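Final Report: Rearranging a Small Shared Flat

Module: Interior Space Planning
Student: Catalina Lagos

1. The task

Our group was asked to improve a flat in the Tamihana building without moving any walls. Two students live there. They told us that the living room felt narrow, and that they had no good place to eat together. The budget was 2,000 for everything, including paint and delivery.

2. Measuring and first plan

I measured all the rooms in March and drew them in Jemum, a free drawing program which our school uses. My first plan put the sofa under the window. On paper it looked correct, but the door to the balcony could then open only halfway, so I had to draw it again. 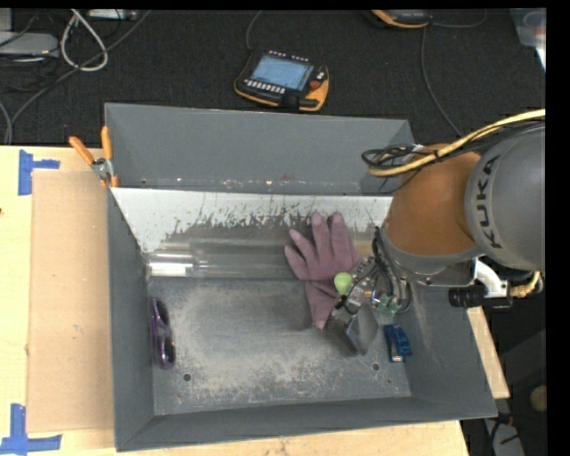

3. Final plan

The sofa now stands against the long wall and the dining table is beside the kitchen door. Between them we left a passage of 100 cm. For storage we chose a tall shelf from Broltia, because the ceiling is high and the floor area is small. The walls are painted in a warm white from Druteck, and only the wall behind the table is dark green.

4. Costs

We spent 1,185 in total. The shelf was the most expensive piece. The tenants wanted to keep their old sofa, and this saved a large part of the money. I had planned a new ceiling lamp also, but the delivery time was too long for our project.
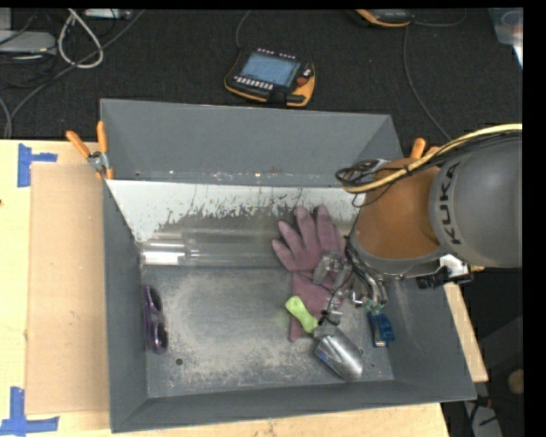 Why was the dark colour used on only one wall?

The living room gets sun only in the morning. We tested the green on a large card and moved it from wall to wall during one day. Behind the table it looked calm, but near the window it made the corner too dark in the afternoon.

5. What I would change

I would speak with the tenants earlier about their daily habits. One of them works at the dining table in the evening, and the plan has no socket close to it. An extension cable is used for now.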